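The Burnon Textile Care Archive
2018-01-15

1/ Today the Burnon Textile Care Archive opens its reading room to the public for the winter term. This thread sets out what the collection holds, how to request material, and what visitors should know before they travel.

2/ The archive began with the papers of the Burnon Steam Laundry, which opened in 1866 and kept its account books with unusual care. The books list customers, prices, starch orders and complaints. The complaints fill a volume of their own.

3/ The collection now comes to 3000 cataloged items. They include household manuals, trade circulars, wash-house rules, soap wrappers and the letters of several families who sent their linen out each week.

4/ The cataloging was led by Armelle Bailly, whose guide to the laundry ledgers can be read at the front desk. A printed copy may be ordered by mail. Please allow two weeks for delivery.

5/ Readers often ask about collars. For much of the laundry's history, the detachable collar was its main source of income. Collars were washed, starched and polished apart from the shirt, and they were marked in ink so that they could be returned to the right household.

6/ The ink marks are a study in themselves. Dehua Fu has matched 40 of them to names in the delivery books and would be glad to hear from anyone who holds marked linen from the Nordin district.

7/ A correction to our previous thread: the mangle in the entrance hall was bought from the Zilden works, and was not a gift. The receipt has been found inside a book of train timetables. We thank Ewan Niven for writing to us.

8/ Requests for material should reach the desk one day ahead. Up to five items may be seen at a time. Pencils only, please. Bags and coats go in the lockers, and the lockers take a coin, which is returned.

9/ The complaints volume is fragile and is shown by appointment. One entry, from a customer on the river road, runs to four pages and concerns a single tablecloth. The laundry's reply is one line long and offers a refund.

10/ The household manuals disagree on nearly everything. Some advise sprinkling linen the night before ironing, others an hour before. One author forbids folding a shirt on the same day it is pressed — a rule we have not found in any other source.

11/ On folding, the manuals are at their most exact. Most call for a flat table, the sides brought in first and the collar kept free of creases. Wumpini Addo's essay on the subject, "The Shirt and the Shelf," is now available in the reading room.

12/ Light blue cloth on a wood table, four views.

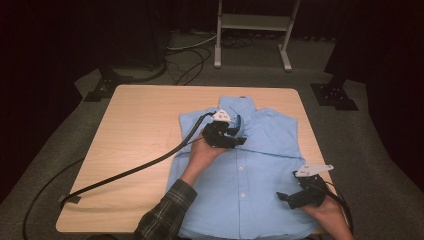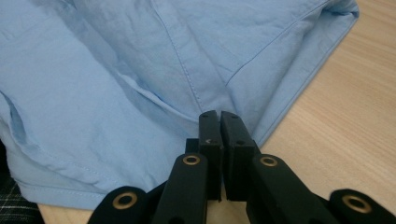
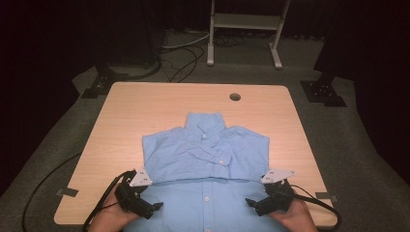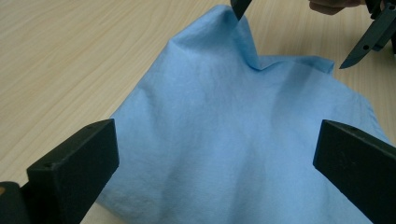
13/ Talks in January. Seraina Zwahlen will speak on starch and the price of wheat, with samples of trade cards from the Vamow bequest. The room seats 100. Entry is free, but a place must be reserved at the desk or by telephone.

14/ School groups are welcome in the mornings. Teachers may borrow a box of copied documents, including one week of the delivery book and a price list, for use in class before the visit.

15/ We continue to accept gifts of printed and written material. We are not able to accept irons, washboards or tubs at present, as storage for large objects is full. Please write before sending anything.

16/ The entrance is on the courtyard side. The ramp is to the left of the steps, and the bell beside it rings at the front desk.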